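The Case Against Coasters

Most advice on wooden tables begins with protection. Put down a coaster, put down a runner, put a glass sheet over the whole thing. I think this is poor practice, and I think the furniture trade encourages it because a covered table hides a weak finish.

A table is a work surface. Its job is to carry plates, books, keys and elbows for several hours a day. If the finish cannot take that, the finish was wrong for the job, and a cork disc does not correct it. Covering part of the top also produces uneven color. Wood exposed to daylight shifts in tone, and the covered part lags behind. I removed a runner in December after one winter and one summer of continuous use, and the outline was plain from across the room.

Shops such as Fulline and Rarier now sell pale tops with a very thin matte coating. They look good in the showroom. The coating leaves the grain visible and gives almost no reflection, so buyers take it for bare wood and then treat it as fragile. Hivov sells a felt mat to go with the same kind of table for 70 dollars. For 50 dollars I bought enough hardwax oil to do my own top twice, with some left in the can.

The procedure is short. Sand lightly along the grain, remove the dust, apply a thin coat, wipe off the excess, and wait. Apply 2 coats in all. Do not cross the grain at any stage – cross scratches show up as soon as the oil goes on.

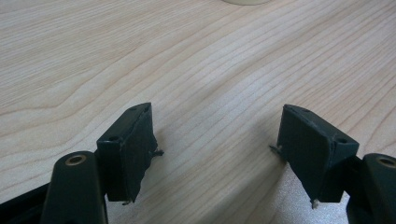
Grain is also the best argument for leaving a top uncovered. Long, close lines disguise small marks that run with them, and where the figure bends, the eye follows the bend and ignores the scuff beside it. A glossy uniform surface has no such tolerance. Every ring and scratch reads as damage.

Hot pans are the one exception I accept. A trivet belongs under them, and it goes back in the drawer after dinner.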